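Control Stations and Push Buttons
Unit 4 handout, Introductory Electrical Trades
Instructor: Muireann Hennessy

Read this before the bench session and bring it with you. The first part covers the kinds of button you will meet. The second part is the wiring exercise.

A control station is a box with one or more operators (buttons) on top and contact blocks inside. We use single-button stations because each one can be opened and wired separately.

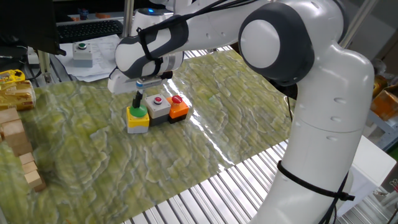
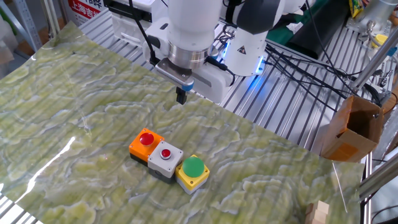

Three single stations side by side: yellow housing with green button, light gray housing with small red button, orange housing with red mushroom button.

1. Operator shapes

Flush. The button sits level with its bezel or nearly so. It takes a deliberate press with a fingertip and is hard to bump by accident.

Mushroom. The cap is wider than the stem — you can hit it with a palm or a gloved hand. Emergency stops use this shape, but a mushroom cap alone does not make a button an emergency stop. Check for latching.

2. Colors

Green is commonly used for start and red for stop. Housing color is a separate matter. Do not guess a button's function from the box it is mounted on; read the drawing.

3. Contacts

NO (normally open): closes when pressed. Used for start.
NC (normally closed): opens when pressed. Used for stop, so that a broken wire also stops the machine.

4. Bench exercise

a. Work in pairs. Supply off and leads unplugged.
b. Remove the cover screws and put them in the tray.
c. Use the meter to find the NO and NC terminals on each contact block. Press and release while you watch the reading.
d. Draw a start/stop circuit with one start button and two stops in series.
e. Have Aidan Coughlan check the drawing before you wire it.

Write-ups are due May 13, 2019. Leave them in the Unit 4 folder in the Ashby building.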